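Filed under: Home & Hearth, Small Jobs

I have been meaning to write about the snack table for a while now. Regular readers will know we moved to Pidville with more boxes than sense, and that the one piece of furniture everybody gravitates towards is the table with the white cloth on it. It was meant to be for letters and flowers. It is for crisps, biscuits and anything that comes in a shiny packet.

I do love a good nibble with a film, and I'm not going to pretend otherwise. But wrappers breed, I'm sure of it! You put down one little empty packet beside your mug, meaning to take it with you when you get up, and by bedtime it has cousins. We'd been through a box from Zeman (the shop on the corner, bless them, 9 different kinds of everything) and the cloth had all but disappeared at one end.

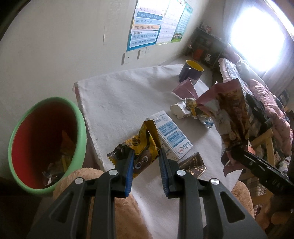

The yellow one with the funny little face, and plenty of company.

So, a clear-up. My method is nothing clever. I start with the crumpled packets, because they take up the most room for the least reason, and then I go on to the cartons, which want a proper look inside before they go anywhere. I once threw out a Zumeck biscuit box with two left in it and I still think about them. Mugs go to the kitchen last of all, when there's a clear path and I'm less likely to send one flying with my sleeve.

The other thing that has helped - and I can't believe how long it took me - is bringing the bin to the mess. Ours used to live out in the hall, and I must have walked 200 miles a year back and forth with a handful of rubbish. Now it sits on the floor close by the table, and everything goes straight in.

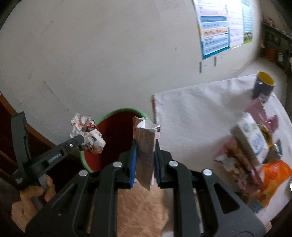
I'm fussier about paper than I used to be, too. Receipts and leaflets get a quick read first, in case there's something I'll want later (the guarantee for the Dornus kettle very nearly went that way at Christmas), and after that they can go. Then the cloth comes off for a good shake out of the back door and a wash if it needs one, which it generally does. I keep meaning to buy a second so that the table needn't stand bare while the first one's on the line. If anyone knows where to find a plain white one that doesn't crease the minute you look at it, do leave me a comment!

Last updated: 3 Feb 2022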